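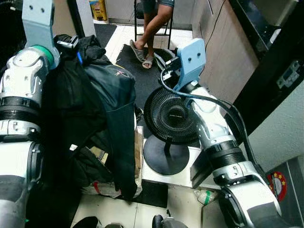

Saturday, July 26, 2025

Up at six to beat the heat. Drove out past Dostis to fill the tank, then took the river road as far as the bridge at Zarkgate. The water is lower than it was in May. You can walk on the gravel bar now without getting your shoes wet, so I did.

Had eggs at the diner. They've raised the price of coffee again and the cups are smaller. Read the paper. The county wants to close the Yau branch library on weekdays and I think it will go through.

Home by eleven. Picked beans, two bowls. The tomatoes on the fence side have spots on the lower leaves, so I pulled those leaves off and put them in the trash, not the compost. The squash needs nothing from me.

The electric bill came, $107. Last month was lower, but we had rain then. I'm going to try leaving the air off until noon.

Did the back gate after lunch. The hinge screws had stripped the wood, so I moved the hinge down two inches and drilled new holes. It closes but still drags at the bottom. Need to plane it.

Rain after supper, not much. Read 37 pages and fell asleep in the chair. Bed at ten.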